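The woman who runs the wallpaper workshop at Lougher has been hanging paper for most of her adult life, and she still gets excited when a new roll comes out of its sleeve. I had planned on a short visit. I left well after dark, with paste on my cuff and a bag of offcuts she insisted I take home.

She learned the trade from an aunt in Gramusetti, in a house where every room had a different pattern and the hallway had 2. "My aunt would paper over anything that stood still," she told me. "I thought all families lived that way, and then I went to a friend's house and the walls were white, and I felt so sorry for them!"

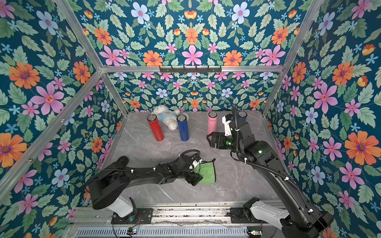 Big flowers are what her customers ask for most, and she is happy to give them big flowers, though she does try to slow people down a little. "Pin up a sample and live with it through a few gray mornings," she said. "You'll know. If you're still saying hello to it after a week, buy the rolls."

Matching a large repeat around a corner is the part she loves – and the part that keeps her up at night. One dining room in Ziletora took her most of December, because the old plaster leaned and no two corners leaned the same way. She cut one strip four times before it sat right, and the owners, bless them, kept bringing her soup.

I asked whether she ever gets tired of it. She was already unrolling something else across the bench, smoothing the curl out with her forearm. "Come hold this end," she said, so I did.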